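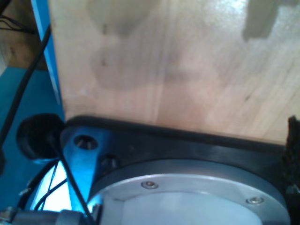 Patch cable

A patch cable is a short cable that joins two pieces of equipment. The name comes from early telephone and radio work, where operators "patched" one circuit into another. 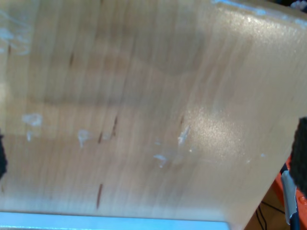
Light-colored wood with fine grain

Lengths vary. Nadico sells 107 types, the shortest under 3 feet — most buyers want longer.
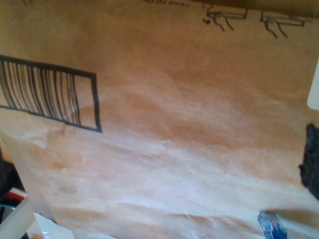 One reader of the Briggs trade newsletter complained that short cables "always end up an inch from the port."
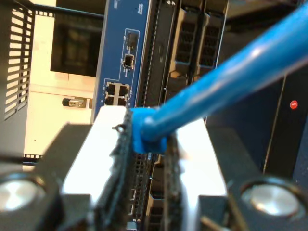

Jacket color does not affect speed. Offices often use it to tell lines apart. The boot may match, as on the blue Ethernet cable shown, which has a molded blue boot.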